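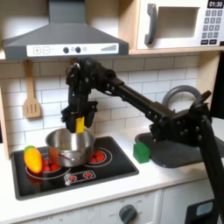
Hi Ferhat, hi everyone,

On 18/04/2021, Ferhat Değirmenci wrote:

> We're seeing the gripper let go in the middle of a move on our Bitelero setup, and I can't pin it down. No error on screen, the arm keeps following its path like nothing happened, and the fingers just go slack. After a power cycle it's fine again for an hour or so. We swapped the gripper motor in January and that changed nothing. Has anyone had this on the kitchen tasks? Ours is mostly stacking, and I'm wondering if it's the reach that does it.
>
> Also, what are people using for a watchdog timeout? The default of 2,000 ms seems crazy long to me.

Yes!! We had exactly this, and I lost most of two weeks to it, so let me save you some of that.

Our task is about as simple as they come. Pick up a yellow block, put it in the pot on the toy stove, back off, repeat. The green one stays out on the counter as a distractor. We'd get a nice long stretch of good runs and then one where the block fell early and bounced off the rim. I blamed the policy. Then I blamed the finger pads (cleaned them, replaced them, cleaned them again). Hjalti was convinced it was heat and had a desk fan pointed at the arm for days, which did nothing except make the lab freezing.

What finally gave it away was plotting the drops against wrist angle. Nearly all of them came with the wrist rolled well over and the arm stretched down toward the stove, which is where the cable gets pulled tightest.
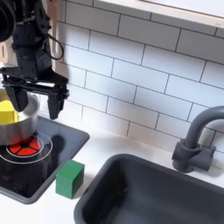
So look at your wrist cable first, before you buy another motor. Ours had been tied down way too short by somebody (me) and the wire was broken inside the insulation right at the connector. It looked perfect from outside. With the arm parked it measured fine too, and the reading only jumped when I had Güven wiggle the connector while I held the meter. With the new cable I left a lot more slack, a loop that hangs free when the wrist is straight, and checked it by hand through the whole range with the power off. We're 175 runs in since then without a drop.

Two things to watch:

- Too much slack is its own problem. My first try caught on the faucet and yanked the whole arm sideways -- nothing broke, but I hit the stop button pretty hard.
- Please don't reach in when the fingers go slack. The gripper has quit but the arm hasn't, and when the contact comes back the fingers close again on whatever is there. Nga got a pinched thumb that way. She's fine, but it's a rule here now that you hit the stop first.

On the watchdog, I agree with you, the default is silly. We run 165 ms and have the arm hold position if the gripper stops answering. I tried going shorter and got false trips all afternoon, though that may be our old USB hub.

If the cable turns out to be OK on yours, send me a log with the wrist angle in it and I'll run it through the same plot. The script is ugly but it works.

Duygu Erdem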